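Forndale Makers & Menders Forum > Paint, Finish & Rust > Bare metal: wax, oil or paint?

Posted by zamudio_flats, 2023-01-06
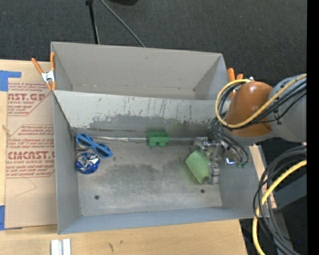
Gray metal bin with the paint rubbed off the divider

OK everybody, I have caught the old-paint bug and I need opinions! I've been picking up old metal shop furniture since April (tool chests, a parts cabinet, a foot locker that weighs more than my dog) and every single piece leads to the same argument in my head. Do you strip it and repaint, or do you clean it up, seal it, and leave the wear alone?

I used to be strictly a repaint guy. Then I did the parts cabinet with nothing but dish soap, a gray scrub pad and two coats of paste wax, and I love it. You can see where people's hands went for years. Big dark patch where the paint gave up, ragged edges all around it. I couldn't fake that if I tried!

So, wax people, oil people, paint people: what do you use on a piece that gets handled every day in a garage with no heat?

- - -

mrs_hundetti wrote:

Wax, wax, wax. Warm the metal first with a hair dryer so it flows into the scratches, wipe it thin, walk away for an hour, then buff. I've done a whole wall of old school lockers this way and they still look great. I go over them again when water stops beading.

- - -

Melquiades Esquivel wrote:

Going to disagree with the above, in a friendly way. Wax is lovely on something in a hallway. On a thing that gets tools thrown into it every day it's gone in a month. Bare steel in an unheated garage sweats every time the weather turns, and the rust starts at the seams where you can't buff.

I'd clean it, hit the seams with rust converter, let that cure overnight, and put satin clear over the whole thing. You keep the look and you can hose it off.

- - -

mrs_hundetti wrote:

Clear coat on worn paint always looks like a candy wrapper to me, even the satin. And once it chips, the rust creeps under it and you have to take the whole thing off. With wax you just add more wax!

- - -

zamudio_flats wrote:

Ha, this is exactly the argument in my head. Melquiades, what grit do you use before the clear? I'm scared of sanding through the good part.

- - -

Melquiades Esquivel wrote:

300 on the old paint, very light, by hand, only enough to take the shine down. Don't touch the edge of the worn patch at all or you'll get a bright ring around it. Wipe down with mineral spirits, let it dry, then 5 thin coats. Thin! People drown it and then complain about the candy wrapper.

- - -

mrs_hundetti wrote:

I felt that.

- - -

Consuelo Galindo wrote:

Oil person checking in, there's always one. Boiled linseed, rubbed on with a lint-free cloth and wiped nearly all the way off. It darkens bare steel in the nicest way and gets right down into the seams. It takes days to dry in the cold, so bring the piece inside if you can. And lay your rags flat outdoors afterward, never balled up in the trash. They can catch fire by themselves.

I did a bench with 70 little drawers for the Fumuvier store and oiled every front. Took me most of a winter and I would do it again tomorrow.

- - -

zamudio_flats wrote:

70 drawers!! Please post that bench. Does the oil get sticky in summer?

- - -

Consuelo Galindo wrote:

Only if you leave too much on. If it's tacky after a week, rub it with a rag and a little mineral spirits and start over thinner.

- - -

gus203 wrote:

Nobody's standing up for paint, so I will. Most of this stuff was made to be painted, and whoever owned it would have repainted it if they'd had the time. I did my father-in-law's chest in the original green and he just about cried. Worn is nice, but fresh is nice too.

- - -

zamudio_flats wrote:

Fair point, gus! OK, plan: wax on the cabinet since it lives indoors, clear on the foot locker, and I'm trying oil on the inside of one tool chest lid where it won't matter if I mess up. Melquiades, which brand of converter? The one I have is as thick as pudding.

- - -

Melquiades Esquivel wrote:

Pudding means it's old. Get a fresh bottle and pour some into a cup so you aren't dipping the brush back into it. I'll check the label on mine when I'm home tonight.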